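Home Ask Browse Tags Members Log in

Moving out of a rental, 300 held back for "cleaning" — worth fighting?

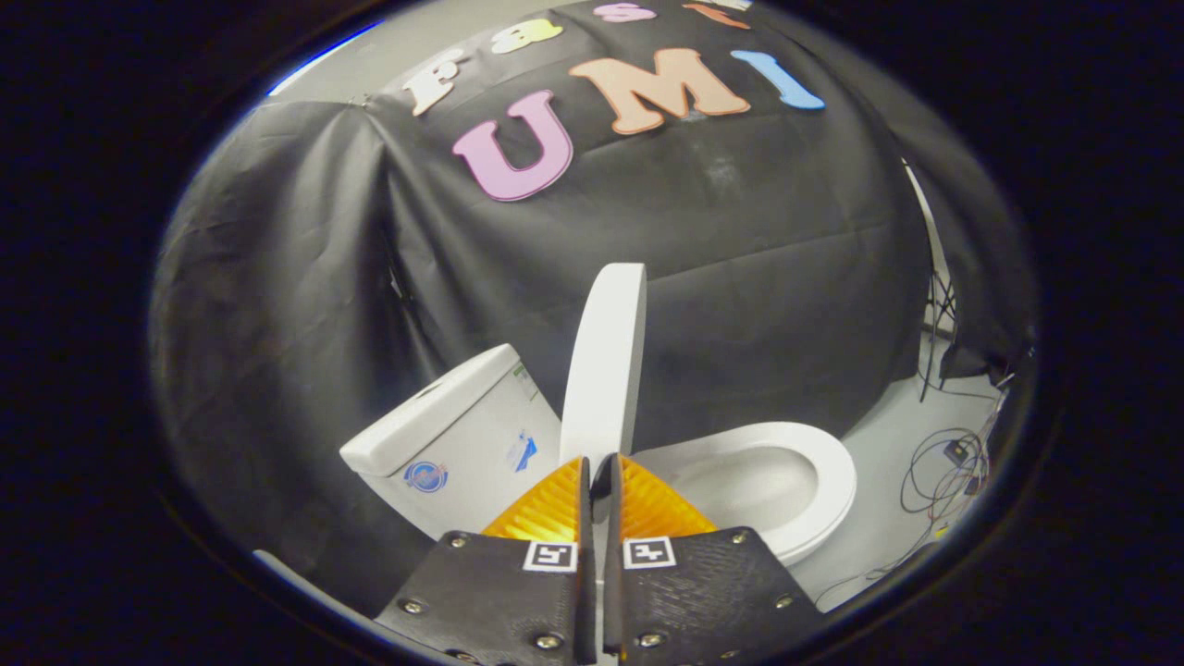 Category: Renting > Deposits and Move-Out

Hi all. Moved out of a one bedroom on Dreritari Street at the end of last month. Got the deposit letter today and they are keeping $300. The whole explanation is one line, "cleaning and touch up, $300." No receipt, no list, nothing.

I cleaned that place. Two full evenings. Oven, fridge, inside the cabinets, baseboards, the tub. Windows on the inside only, couldn't reach the outside of them. Patched the nail holes in the bedroom with the stuff in the little tub and sanded it but I did NOT paint over the patches because I had no idea what the wall color was and figured a bad match would look worse than white dots.

Lived there 4 years. Paint was not new when I moved in. Carpet in the living room was already kind of flat by the door and I wrote that on the move-in sheet, which I still have a copy of, thank god. The manager is a company called Gunawan, they took over the building partway thru my lease from the previous owner, so I don't even know if they have their own copy of that sheet.

What I want to know:

Can they just write "cleaning" and keep a round number like that?
Do I have to pay for touch up paint after that long?
Is it a letter or an email or do I call? I called once already and got the front desk, who said "it's standard."

Not trying to go to court over it if I can help it. But $300 is a lot for me right now. I also have a new deposit to cover and the movers came in higher than the quote, so the timing is pretty bad.

Posted by flatfoot88 — Monday, August 23, 2021

tealkettle

Depends on your state, so look that up first. Search your state name plus "security deposit itemized" and go to the state or court page, skip the law firm blogs. A lot of states make the landlord send an actual itemized list within a set number of days, and in some of them if they blow the deadline or don't itemize they can lose the right to keep any of it. Some don't. So check before you write anything that quotes a rule.

Then write a letter. Email is fine as a copy but send paper too, certified or whatever gets you a signature. Calling is useless, you already found that out. Front desk people don't decide anything.

What I'd put in the letter:

- your name, old address, unit number, date you gave back keys
- your new mailing address (they will use not having it as an excuse)
- amount of the deposit, amount returned, amount you dispute
- ask for the itemized list and copies of receipts or invoices
- copy of the move-in sheet. COPY. keep the original
- a date you want a reply by, two weeks is normal

Keep it short and boring. Don't tell them about the movers. Don't say "I will sue you", say you will look at small claims if it isn't settled. Calm letters get read by whoever handles money, angry ones get forwarded around.

On the paint — normal wear and tear is not on you pretty much anywhere, and paint has a lifespan. Four years on paint that was already old, hard for them to argue you owe much. Nail holes are a gray area. A few small ones usually count as wear. A wall full of big anchors, not so much. You didn't say how many there were or what size so I can't tell you which side you're on.

The cleaning part is the one where they might have a little something. If they hired somebody they should be able to show the invoice. I got into this with my old place, they claimed 134 for the oven, and when I asked for the bill it came back as 88 and the rest was "admin." I got the admin part back and let the oven go because to be fair I had not cleaned it great.

Also dig up your pictures if you took any on the last day. Even bad phone ones. Email them to yourself now so they don't vanish when you switch phones.

jolitz_tenant_2

had the same with a different company (Jolitz, avoid). they do it to everyone bc most people don't write back. write back.

i sent one letter and got a check for most of it, no phone call no apology just a check in an envelope. took until November tho so don't count on it for the movers.

one thing, if they send you a partial check read the back and the note line before you deposit it. mine was fine but a friends said "full and final" on it and that turned into a whole mess

dusty_ledger

They can charge whatever the lease says. Read your lease. If it has a flat cleaning fee in it you signed it and that's that.

tealkettle

Replying to dusty_ledger: read the lease, yes. But a flat fee in a lease isn't automatically ok, some states don't allow it at all. Again, state page.

flatfoot88

Thanks everybody. Just went thru the lease, no flat fee in there, it says "reasonable cost of cleaning beyond ordinary use." Nail holes were maybe a dozen, all small, picture hangers. Found photos of the kitchen and bathroom from the last day but none of the bedroom, ugh. State page says they do have to itemize. Letter goes out tomorrow, will post when I hear somthing.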